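This website uses cookies to remember your settings. By continuing to read you accept our cookie policy. Accept | Manage

Small Parts, Big Patterns: Does a Busy Background Make Hand Assembly Harder?

Student project report, Product Design and Ergonomics
Eun-seong Shin and Svenja Tiedemann
Submitted 19th June

What we wanted to find out

Our project started with an argument about key rings. Svenja said that putting a split ring through a small hole is a job for your fingers and that your eyes hardly matter. Eun-seong said she was wrong and that he loses rings all the time on his desk, which has a patterned cloth on it. We couldn't let it go, so we made it our term project!

The question we settled on was this: when people put metal rings onto flat metal plates, does the surface they work on, and the walls around it, change how long they take and how often they slip? Workbenches in books are nearly always plain. Kitchens, craft tables and market stalls are not, and that's where a lot of small assembly gets done. We thought it deserved a proper look.

Background

Most of the reading we found was about lighting and not about pattern. Our course reader has a good chapter on contrast that explains why shiny parts are so annoying: a polished ring picks up the colors near it, so against a mixed background its edge seems to come and go. We had both noticed this without having a name for it. The chapter doesn't test it with very small parts, which left a nice gap for us.

We also spent an afternoon at Valtport, a repair shop near campus where they fit rings and tags to keys all day long. The bench there is covered in dark green felt, and the people who work at it were very clear that they'd never give it up. Felt stops a ring from rolling. We hadn't thought about rolling at all before that visit, and it changed our plan quite a bit.

Setting up the corner

We built two work corners, each with a tabletop and two walls meeting behind it. The plain corner had a matte gray top and gray walls. For the patterned one we went as far the other way as we could. The top is white with a marble pattern and gray veins, and both walls are papered with big botanical flowers: lilies, peonies, berries, a huge pale blue bloom that everyone commented on. An aluminum post stands where the walls meet. Svenja did the papering, and matching the leaves across the joins took longer than building the walls.
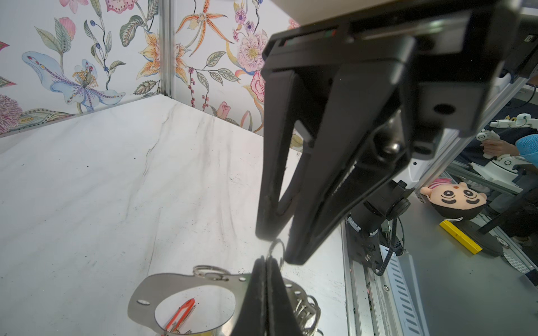 We had worried most about the wallpaper, and we spent ages talking about whether it was too much. What we learned in the first trial session was that the tabletop matters far more. You look down when you work. The marble pattern has thin gray lines in it, and a thin silver ring lying on a thin gray line is surprisingly good at hiding. The top had also picked up dark scuffs and specks, and people kept glancing at those as if they might be parts.

The parts

We wanted parts that were real and a bit awkward. We used split key rings in one size, smaller plain rings, and flat stainless steel plates with openings cut in them. The plates were lovely to work with because you can thread a ring through the edge, and the shape gives you something to hold on to. They are also very reflective, so they made the background problem worse in just the way we were hoping for.

The parts came from Jivell, a hardware supplier with a student price list. We stored them in shallow trays and sorted them between sessions. Please don't skip this step if you repeat the project. A ring that has been forced open once never goes on the same way again, and we had to throw out the results of our whole first session when we noticed.

How we ran the trials

We had 14 people take part, all students or staff from our building. Each person worked in both corners, and half of them began in the plain one. The task was to pick up a ring, open it, thread it onto a plate and set the plate down. We timed every ring separately and wrote down each slip, meaning any time the ring dropped or sprang off before it was on.

Everyone had a practice round that we didn't count. We kept the lights the same throughout and closed the blinds. We also asked each person to talk about what was bothering them, and those comments ended up being our favorite part of the whole project.

Results

In total we recorded 1,018 ring attempts. Of those, 946 ended with the ring on the plate. The rest were slips, and more of them happened in the patterned corner than in the plain one.

Times were closer than we expected. The threading step itself took nearly the same time in both corners, so Svenja gets to claim a good part of the original argument. Once the ring is open and against the metal, people really do work by feel, and several of them looked away completely! The difference was in picking up. Finding a ring on the marble top and getting a good hold on it was clearly slower, and searching for a dropped one was slower still.

The comments back this up. One person told us the flowers were "cheerful and no trouble at all" and the table was "out to get me." Another asked for a saucer. We tried that with 3 people at the very end, too few to say anything firm, but all of them preferred it straight away.

What we would change

Our biggest weakness is that we changed the table and the walls together. A fair test would swap them one at a time, and we'd love to see somebody do it. We also only used silver-colored parts. Brass or black rings might behave very differently on white marble, and we have no idea which way that would go.

We would measure rolling, too. Both our tops were hard and smooth, and after the visit to Valtport we're convinced that a soft surface would help more than any change of color. Eun-seong has already started sketching a felt-lined mat with a low rim, under the working name Tinuson, and we plan to try it out in November if the room is free.

Thanks

Thank you to the Srivastava workshop for letting us use the bench saw and for lending us clamps, to everyone who sat and threaded rings for us, and to the staff at Valtport, who answered every question we had and then sent us home with a bag of practice rings.

Contact the department office | Copyright Student Project Reports | Back to top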